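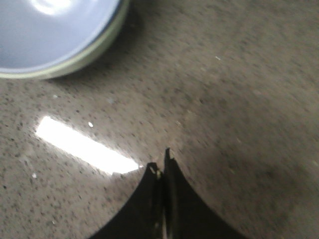 Rastport countertop set: fault notes and data card

Status: released with known fault, read before training

Contents

335 episodes of a single arm picking up and moving bowls on a polished, speckled stone countertop. Wrist camera video, joint positions, commanded and measured gripper width, and a text label per episode. Recorded in June at the Gellinholm kitchen. Bowls are from the Skandwood tableware box.

What went wrong

In 23 episodes the gripper closed on bare counter well short of the bowl. The fingers shut fully, the controller reported a grasp, and the arm lifted with nothing in it. The success flag in these episodes is 1. It should be 0.

There were two separate causes.

1. Glare. The stone is glossy and the overhead fixture reflects in it as a long white bar. The Chacko detector, used to pick the approach point, sometimes locked onto the end of that bar instead of the bowl rim. Motion blur during the approach made this worse.

2. Grasp check. The check compared motor current to a threshold and ignored finger width. Fingers pressing against each other draw enough current to pass.

In two of the episodes the fingertips also touched the stone during the descent. The arm stopped on its force limit both times. No damage to the counter. One fingertip pad was replaced before recording went on.

What we changed

The grasp check now needs both current and a finger width above the minimum. Approach speed is down to 60 percent for the last part of the descent. The detector was left alone, so expect the glare problem to come back under similar lighting.

Using the data

Bad episodes are listed in faults.csv with the cause and the frame where the fingers close. The original flags are kept in success_raw. Use success_fixed for training. Video is 30 fps and has not been filtered for blur or exposure.

Not covered

Matte counters, daylight only, wet surfaces, more than one arm.

To do

Re-record the faulty episodes with the light off
Add detector confidence to the logs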